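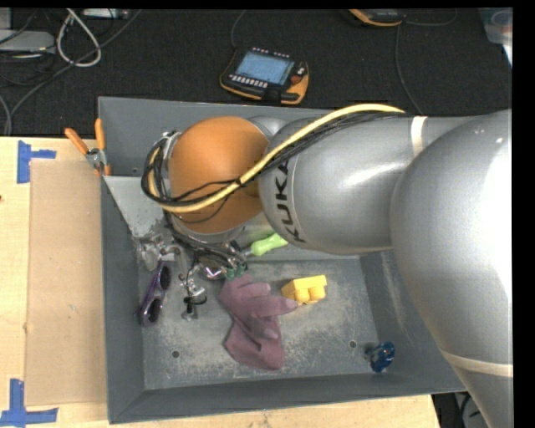

Gray bin on the light wood table, lime-green handle against the far side.

March, bin notes, morning

New bin day! I've been looking forward to sorting this one since the Trarby crate came in. The gray metal bin is a great find - the sides slope inward a little, so small things slide back to the middle and you get an honest jumble without having to fuss over it.

Rule for this week: keep the mix small. We tried 12 things in the old Sernberg tray and it was just a heap, everything hiding under everything else. With 6 you still get handles leaning on the walls and soft stuff folded under hard stuff, and you can remember what went in.

Very happy with the lime-green handle. It shows up beautifully against the gray, even against the far wall. More bright handles please! The Tannous catalog has them in sets of three and I'd like to order one.

The glove is my other favorite. It never lies the same way twice, and it changes how everything next to it sits. Keep it in.

To do before the next fill:
- weigh the bin empty again (I wrote 1,861 g on the lid of the Bikix box, want to check it)
- swap one hard item for something squashy, maybe a sponge
- new list taped to the table leg, old one is unreadable

Shaking the bin twice before setting it down gives a nicer spread than pouring. Will try three shakes after lunch.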